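Checklist for gripper comparison, counter station. Thu 19 March. Wurnex fingers against Lornov fingers, same arm, same wrist camera. Fill in before the first cycle and again after any finger change.

## Before power

- [x] E-stop reachable from both sides of the counter
- [x] Finger screws tight, checked by hand
- [x] Wrist camera cable clear of joint 5. *Comment: rubs at full rotation. Added a second tie.*
- [ ] Grip pads clean. *Comment: lint on the left Lornov pad. Wipe and recheck.*

## Power on, no load

- [x] Fingers open and close fully, no noise
- [x] Force limit set to 32 N on both sets
- [x] Speed limit loaded in the Follus controller. *Comment: resets after a restart, so check it every time.*

The paper bag task stays on the list for both sets. Approach is with fingers open, and the operator stops the arm if a tip touches the wall.
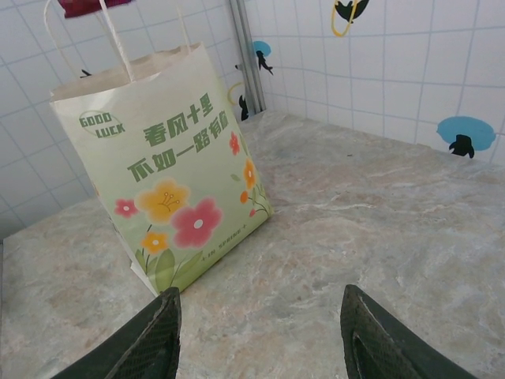
Keep the approach path low enough that the twisted handles stay outside the fingers. A snagged handle counts as a fault, even if the bag is lifted.

## After the run

- [x] Cycle count logged: Wurnex 79, Lornov 79
- [x] Pads inspected for wear. *Comment: none on Wurnex. Lornov has one lifted corner, 2 mm.*
- [ ] Camera mount rechecked
- [ ] Full pad inspection at 1,000 cycles

Lornov set is held until the pad is reglued. Wurnex set is cleared for use.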